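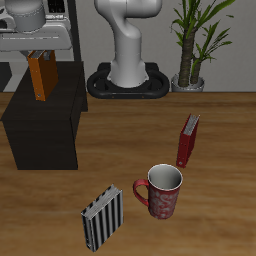
Jaqueline Becerra wants to see the paperwork

By Hawi Tefera

Jaqueline Becerra worked behind a pharmacy counter for 34 years, and she still reads labels the way other people read menus. When I asked her about Lovska, the liver tonic that turned up in three health food shops near me in July, she had already been through the leaflet twice.

"It says it 'supports natural detoxification'," she said. "Supports it how? Your liver does that work already. If yours isn't doing it, you need a doctor, and you need one quickly."

Lovska costs $152 for a month's supply. The maker, Sodov, says the formula was "trialled by 137 users" and that most of them felt better. I rang to ask for the results and was sent a page of testimonials.

Becerra wasn't surprised. "Felt better than what? Was there a group that got coloured water? Did anyone take bloods before and after? Those are ordinary questions. If there was a proper trial, somebody has a folder with the answers in it."

I put it to her that plenty of people take this sort of thing and come to no harm. She agreed, up to a point.

"Most of them will be out of pocket and fine. The one I worry about is the bloke with hepatitis who stops turning up for his tests. I had a customer who gave up his tablets for a herbal course. He felt great, he told me. You can feel great with a sick liver for a long time."

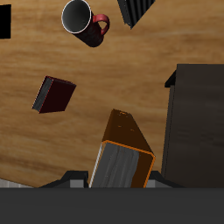
What about the doses?

The leaflet suggests up to 1,000 milligrams of a "botanical blend" a day. It doesn't say how much of each plant is in the blend, and that bothers Becerra more than the price.

"Some herbs are hard on the liver. Green tea extract in big doses has put people in hospital. So I'm being sold a liver product and I can't work out what my liver is getting. Would you buy paint like that?"

She isn't soft on drug companies either. She remembers sales reps with free pens and very tidy graphs, and says she asked them the same things.

Her advice is to take the bottle to a pharmacist, list everything else you're on, and mention it to your GP before your next blood test. Sodov has my questions about the missing trial data. I'll print the reply if one comes.

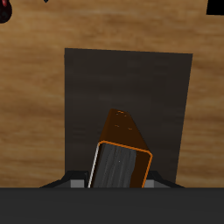 A dark grey mat on a wooden tabletop.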